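Shirt Repair Month at the Darnport Sewing Room

In November the sewing room on Moroz Street will be open for shirt repair every evening until 9. Last winter we did mostly coats and zippers, and many members asked for something lighter. So this time it is shirts only: collars, cuffs, buttons and hems.

The price is 3 dollars for one visit, and it includes thread and the use of a machine. Please bring your own buttons if you want them to match. We have a big box of buttons from the Ploseo market, more than 200, but most of them are dark and too heavy for a thin shirt.

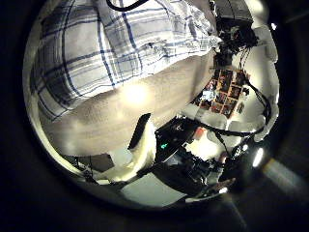 Hems are the repair that people ask us for most often, and I would like to give some advice before you come. Wash and iron the shirt first, also when it is new to you from the second-hand shop. Old cotton can become shorter in the wash, and then the new hem pulls. If the edge is folded and ragged, like on the blue and gray plaid shirt, cut away only the loose threads and leave the rest of the cloth for the fold. With plaid you have one advantage, the stripes show you where straight is. Pin along one stripe and sew slowly, especially on the curve at the side.

For those who want to practice at home, we have again the cotton pieces from Ostari, 40 cents each. They are good for learning the narrow double fold. I made mine too wide for a whole year, and it looked like a curtain.

The room has place for a small group only, so please write your name on the list by the door. Bring your own small scissors if you have them.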